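Home | Stats | Leagues | Help | Tickets | Log in

Ticket 339: Career home run totals wrong for players who changed clubs mid-season

Product: Vultasora Baseball Almanac, desktop
Status: Closed, fixed
Opened by: Hazel Sorensen
Handled by: Lellier support desk

First report

I keep the records for our old-timers' league and enter everything from paper scorebooks. Since the December update, any player who was traded during a season has the home runs from his first club counted twice in his career line. The season lines are right. It is only the career line at the bottom of the player page that is off.

The one I noticed first is a catcher called Carrier. He hit 19 home runs in his career by my books and by the season lines. The career line gives him 40. His first club in the trade year had him down for 21, no, sorry, I have just looked again and that can't be right either, so there may be two faults. I will go back to the scorebook tonight.

Steps to repeat it:
1. Open a player with two clubs in one season.
2. Go to Career, Batting.
3. Compare the bottom line with the season lines added up by hand.

Reply from support

Thanks, Hazel. Please could you send the export file for your league (File, Export, Full) and tell us which version is shown under Help. Please also try Tools, Rebuild Totals with no other player pages open, and let us know whether the figure changes.

Hazel Sorensen

Version is the December one. Rebuild Totals ran to the end with no error. Carrier still shows 40. Export is attached.

I went through the scorebook. The second fault was mine. I had entered a doubleheader under both clubs, so he had games he never played in. I have taken those out and his career line has come down, but it is still higher than the season lines. Pitchers seem fine. I checked several who were traded and their wins and strikeouts all add up.

Attachments (2)
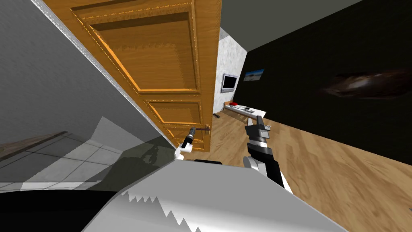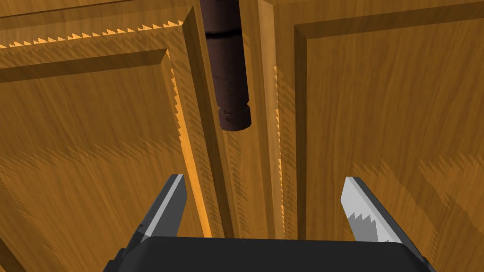
Page last changed: December, 16:40

Reply from support

We have loaded your export here and get the same result. There are 119 players in the file with more than one club in a season, and every one with a home run for the first club is affected. Players who hit none for the first club look correct, which is why it was easy to miss.

The season page adds a "both clubs" row for a traded player. The career line should skip that row's parts and count the row once. After the update it skips the second club but still counts the first. Runs batted in and stolen bases are handled in a different place and are not affected.

Until there is a fix, you can get a correct career line by going to Options, Display and turning off "Show combined row". You will need to run Rebuild Totals afterwards. Please don't edit the career line by hand, as the next rebuild will write over it.

Hazel Sorensen

Turned the combined row off and rebuilt. Carrier now has 19. I also checked two outfielders and a shortstop against the books and they are right.

One thing: with the combined row off, the league leaders page lists a traded player twice, once for each club. I can live with it for now but I print that page for the annual dinner, so I would like it back as it was.

Reply from support

That is expected with the row turned off. The leaders page reads the same setting. If you need to print before the fix is out, turn the row on, print the leaders page only, then turn it off and rebuild.

Reply from support

The fix is in the new build. Install it over the old one, turn "Show combined row" back on and run Rebuild Totals once. Your league file does not need to be imported again.

Hazel Sorensen

Installed. Combined row is on, Carrier has 19 and the leaders page has him once. Please close this.

Closed by support.

3 comments | 2 people found this useful | Share

Related tickets
Arkinora import drops the middle initial
Doubleheader games listed in the wrong order
Batting average shows as blank for pinch runners
How to merge two records for the same player
Leaders page prints without the last column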